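Clerby Quilt Planner: a long look from a slow quilter

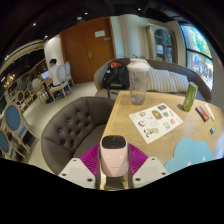 I have been drawing my quilts on squared paper for more years than I care to admit, so I came to the Clerby Quilt Planner with my arms firmly folded. It is a program for laying out patchwork on a laptop, with 900 blocks to choose from, and you can colour them in with any fabric you like. I like to do my planning away from the sewing room (too many distractions in there, all of them made of cotton), and a pale wooden table with a buttoned armchair pulled up to it and a drink in a plastic cup is my idea of a proper afternoon's designing. The program suits that sort of sitting very well, as you can do a lot of it with one hand!

Setting up was painless. You tell it the size of your bed, pick a block, and there's your quilt on the screen, borders and all. My first attempt was a simple nine patch in blues, and I then spent a whole evening swapping one blue for another, which I can't blame on the software.

What won me over was the cutting list. I had a scrappy throw in mind for the end of my daughter's bed, and the planner told me it needed 1,922 pieces. I went and put the kettle on. Then I made the squares bigger, and it worked the whole thing out again, yardage included, before I'd sat back down.

The fabric library is less generous. You get 200 prints, a good many of them rather brown, though you can scan in your own and I'd urge you to do so. I added 27 from my Platell bundle one wet September evening and they came out very true to colour on the screen, a bit darker on paper.

I do have grumbles. The appliqué tools are fiddly, and I kept losing my leaves behind the background. My old Miltent program handled curves far better, and I still open it for anything with petals. The Clerby manual is thin too, and the index sent me to the wrong page for mitred borders twice.

If you mostly piece and only now and then appliqué, I think you'd be very happy with it. I've already got the next one drawn up, a log cabin in greens, and I'm only waiting on the wadding.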